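From the Pantry: Soup Season at Nurnness Hall

Well, the shelves are filling up again, and I can't tell you how glad I am to be writing that sentence after the winter we had. When we opened the doors in November the back room was so bare you could hear yourself talk in it, and now, in February, I had to turn sideways to get past the canned tomatoes! Thank you to everyone on the Nenia side of the river and everyone on ours, and a special thank you to the folks at Prothero Hardware, who let us keep a collection barrel by the registers for a month longer than they had promised.

The Brurnton school drive was the big one this year. The children brought in 2,000 cans and boxes, and their parents drove them over in three trips (the third one in sleet, with the hazard lights going the whole way). We sorted until nearly nine at night and somebody ordered pizza, and I have to say I enjoyed myself enormously, sore back and all.

Now, a few words about what we could use next, for those of you who like to shop with a list. We are in very good shape for green beans, corn, and every kind of pasta. We are low on canned fish, peanut butter, cooking oil in the smaller bottles, and anything a person can eat without a stove. That last one matters more than you might think, as several of our regular families are staying in motel rooms with only a microwave, and one gentleman told me he has been getting by with an electric kettle. Soups with a pull-top lid are wonderful. So are instant oatmeal, crackers, and fruit cups. Baby formula is always welcome, but please do check the date on it before you drop it off.

We also go through bags at a great rate. We packed for 128 households last month, and most of them went home with two bags apiece, so if you have canvas totes piling up in the hall closet the way I do, we would be very happy to take them off your hands. They don't need to match and they don't need to be new. A run through the wash is plenty, and please look in the bottom for old receipts and cough drops.
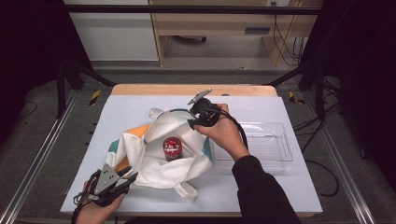

Paper sacks are fine too, though they don't hold up well in the rain, and I have chased more than one can of peaches down the front steps this winter. If you bring paper, the kind with handles is best, and we double them.

Drop-off is at the side door, mornings from nine until noon, and you don't need to call ahead unless you have more than a carload. Ring the bell twice and give us a minute, because the freezer hums and we don't always hear the first ring. If the door is locked, there is a lidded bin under the overhang for anything that can stand the cold. Please don't leave glass jars in it, as we lost some very nice applesauce that way in January.

The coffee pot is on while we're sorting, so do come in and warm up if you have the time.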